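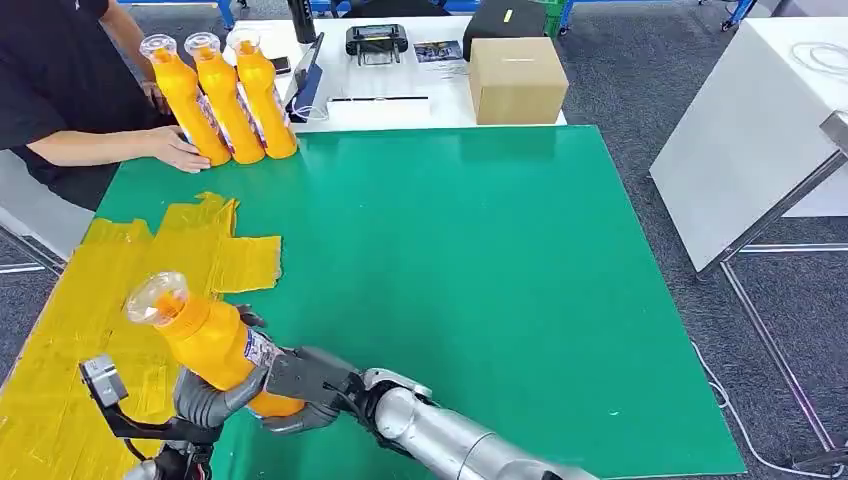 Notebook, bench 2, January

09:40. Started with the yellow bottles again. Kęstutis wants to know if the row at the back corner of the green mat can be the fixed place for them, so that everybody who comes to the table finds them there and does not need to ask. I think yes, but the mat corner is a small place and the bottles must stand tight. When they stand tight, the left one likes to lean. I wrote the same remark last time and I still have no good solution.

The labels should look toward the near side of the mat. Yesterday evening I found two turned to the wall, and Efe had to lift each one to read which batch it was. Please turn them before you leave.

10:15. The yellow tape zone. It was made in a hurry, with overlapping strips, and the outline is not straight. For me it is good enough as a sign "put down inside here", but it is not good enough if we want to measure the distance from the edge of the zone to a bottle. Helju measured it with a steel ruler and got 111 mm in one place, and when she moved the ruler by one finger she got a different number, so we agreed not to write any distances from the tape. We measure from the mat edge only.

Question for Ojārs: do we have wider tape of the same color? I looked in the Vrabec drawer and there is only the narrow roll and the end of a white one.

10:50. White specks on the mat. I wiped with a damp cloth and then with a dry one. Some went away, some did not. I suppose the ones which stay are small damages in the surface. I did not use the solvent. The mat is order line 872 in the Funlow list, if somebody wants to compare the price of a new one. I don't think we need a new one this month.

11:30. Clear caps. These come off easily if one holds the bottle by the cap, so hold by the body, at the middle. I know this is obvious, but on the shelf side I saw two bottles without caps, and I found only one cap, under the radiator. If you find the other one, put it in the glass jar near the sink, not in your pocket (Gediminas, I am looking at you).

12:10. Filling by weight, done at the sink and not on the mat. Target is 200 g of water in each. Three bottles filled today:

first: 200
second: 201, poured a little out, 200
third: 198, added with the pipette, 200

The scale was put to zero before each. The Istance scale shows slow drift when the door to the corridor is open, so close the door. I forgot this with the second bottle and maybe the 201 was only from the door.

13:45. After lunch Efe and I discussed how to stand the bottles in the row. Her idea is to press at the base with one hand and keep the top with the other hand, and then let go of the top first. I tried it four times. Three times they stayed straight and one time the left one leaned a little, but it did not fall. My old way, one hand only, is worse. We keep the way of Efe.

14:30. The white table behind has again too many things on it. I am not going to sort it today. What belongs to the Flovside work goes to the upper shelf, the rest please take back to your own place. The log counter on the sheet by the door says 3,497 and I continued from there.

To do
- tape, ask Ojārs
- second cap, still missing
- thin card for under the row, maybe the leaning comes from the mat corner and not from the bottle
- Helju will repeat the measuring from the mat edge

Left at 16:20, window closed, lamp over the sink is blinking again.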